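The Long Table in Rondia

How a philosophy night over coffee became the talk of a small town

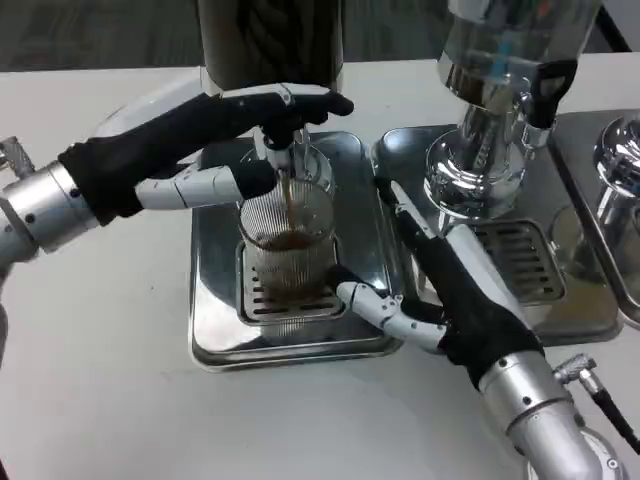
Coffee pours into a ribbed glass on a steel drip tray.

The reading for the evening was two pages long, and by the time I found a chair people were already arguing about the second paragraph. Sadao Yokoyama wanted to know whether a person can owe something to neighbors she has never met. A high school junior across from him said of course she can, and then spent ten happy minutes discovering how hard that is to prove.

Welcome to the Wada Circle, which meets in the old grange hall in Rondia and has been going strong since February. Chiharu Yagi, a retired Latin teacher, started it with 14 people and a stack of photocopies. She had been reading thinkers who treated ethics as a matter of daily practice — Confucius, Epictetus, the authors of the Upanishads — and she was tired of reading them alone.

"I missed being disagreed with," she told me. "My cat agrees with everything."

The format is wonderfully simple. One short text, one question, and no speaker at the front. Anyone can read aloud, and everyone else can interrupt. When I visited, the text was a passage from Mencius, the famous one about a child about to fall into a well. Would anyone who saw it feel alarm? Mencius says yes, and he builds a whole picture of human goodness on that first jolt of feeling.

Deepak Grewal, who drives a delivery route out of Wuton, loved the argument and distrusted it at the same time. Feeling alarm is easy, he said. What about the neighbor whose well needs a cover, and has needed one for years? That got the table going! Tomoyo Kaneko brought up her grandmother, who swept the whole street every morning and never once talked about duty. Somebody else asked whether the sweeping was goodness or just habit, and whether there is any difference once you have done it for 50 years.

I scribbled as fast as I could and still missed half of it.

What struck me most was how quickly the talk turned practical. Out of an earlier session on the Stoics came Endura, a small fund that helps families in town with heating bills. It has given out $2,897 so far, in amounts no larger than $300, and there is no form to fill out. Kianoush Mahmoudi keeps the ledger in a school notebook. He says the group argued for 3 meetings over whether a gift should be secret, and he still isn't sure they picked the right side. (They went with secret.)

Yagi is choosing the winter readings now. She is leaning toward Simone Weil on attention, with a little Rumi for the people who complained that the fall list had no poems in it. Yokoyama has asked for Spinoza again. He has been asking since the second meeting, and she says he may get four pages.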